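We use cookies to remember your preferences and to count visits. By continuing to browse you accept this. Manage settings | Accept all

# Flemavley Cutlery Sorting Set

README, maintained by Weidong Peng

## What this is

A set of 187 short episodes of cutlery being put into drawer trays and taken out again, plus the notes that go with them. Forks, knives, teaspoons, tablespoons and the odd serving spoon. The earlier Clusterov release claimed 300 episodes of "complete cutlery organization." I went through all of them and could not work out what "complete" was supposed to mean. In a fair number the tray ends with a fork lying across two compartments. Those are gone now, or relabeled as partial.

So the count went down. I would still take the smaller set.

## What counts as sorted

The old card said an item was sorted when it was "in its correct place." Correct according to whom? Cleiton Araújo keeps teaspoons in the short crosswise compartments. I keep them in a long one and leave the short ones for bottle openers and other junk. Neither of us is wrong, and a label that pretends there is one right layout is only recording the habits of whoever wrote it.

The rule in this version is duller:

- Each compartment holds one kind of item.
- Nothing rests on top of a divider.
- Handles all point the same way in the long compartments.
- The short compartments may hold anything that fits flat.

The third point is the weakest. Plenty of people toss knives in any way round and find them again without trouble. I kept it in because both annotators could agree on it, and that is a poor reason, so `handles_aligned` is a separate field and you can ignore it.

## Trays

Most of the set uses a molded plastic tray with long parallel compartments and a row of short ones across one end. It is the kind sold in any housewares aisle, and sellers like to say it fits "all standard drawers." I have not met a standard drawer. We gave up on drawers early and worked on a tabletop, so please don't use this set to argue anything about how a tray behaves when the drawer it sits in is 5 cm too wide.
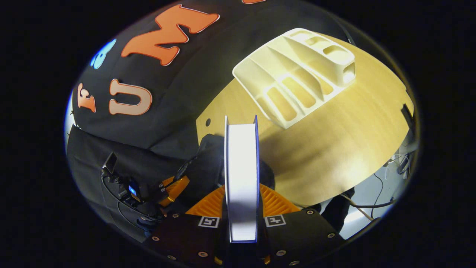

_This page was last modified in April._

The cream tray on the honey-colored wood is the glossy one, and the gloss matters more than I expected. Highlights run along the dividers, and when you are labeling from stills a bright divider is easy to take for the edge of a knife. Cleiton thinks this is overstated. We compared labels on 40 episodes and disagreed on five items, all of them thin and shiny, which I would call evidence and he would call bad luck.

The black cloth with the big cartoon letters stays at one side of the table. Cutlery does not go on it. If you crop, crop there first.

## Fields

`episode_id`: integer, with gaps where episodes were dropped
`tray_start`: empty, partial or full
`tray_end`: empty, partial or full
`items`: list of item kinds, not brands
`sorted`: yes, no or disputed
`handles_aligned`: yes, no or not applicable
`notes`: free text, often blank

"Disputed" is a real value. Please don't fold it into "no" to get a cleaner table.

## Known problems

Only a few tray shapes are covered. Expanding trays and the tiered sort are absent, and so are chopsticks, which is silly for something that calls itself a cutlery set.

The Lu subset was labeled from a different instruction sheet, one that allowed mixed spoons. I converted what I could. Treat its `sorted` column with suspicion.

The Grernamley notes mention a felt-lined tray that "keeps silverware quieter and in order." I found no episode that tests either claim, and the sentence has been removed.

No timing comparison is included. People ask whether sorting by kind is faster than grabbing a handful and dealing it out. This set can't tell you, whatever the old card said.

## Corrections

Send the episode number and what you think is wrong with it. General remarks that the labels "look off" go to the bottom of the pile.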